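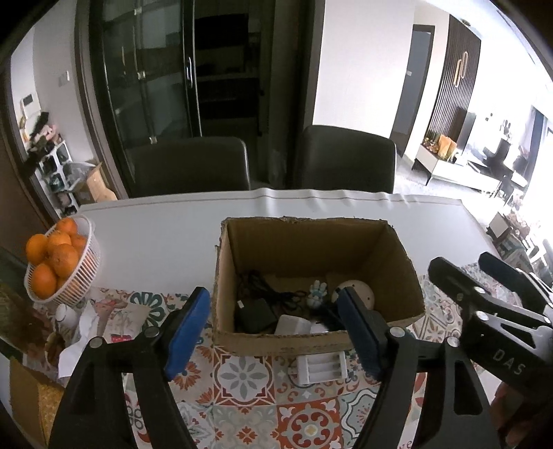
## The box of cords, at last

I have been putting off the cord box since February, and if you know me at all you know that means I've been putting it off for a good deal longer than that. My sister Tsehay says every family has one. Ours used to live in the hall closet (before that it was under the stairs at the old apartment on Alemayehu, where we could never find anything), and somewhere along the way it lost its flaps and turned into the place where anything with a plug goes to retire.

So it came to the dining table, on top of the patchwork print I love so much, with the plain cover left over the far half. Cables, a power adapter, a battery holder with nothing in it, and a little teal and white thing that looks like a toy and has no business living with the chargers! I have a soft spot for it already, so it stays.

My rule was simple. If I could say what a thing was for, it could go back in the box. If I couldn't, it went to Ifeoma, who is much better at this than I am and answers my texts even when they say only "what is this plug."
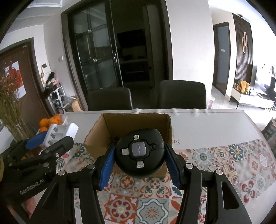
The one I was happiest about is the black PISEN charger with the different connectors tucked around the middle. I'd been borrowing Sidra's cable every time we went anywhere, and I'm sure she's tired of it by now, though she's too kind to say so. This one is going in my travel bag, in the side pocket, next to the tissues and the mints.

I still want to put labels on the adapters before the box goes back in the closet. Eyerusalem lent me her label maker and I need to buy tape for it.

— Shewit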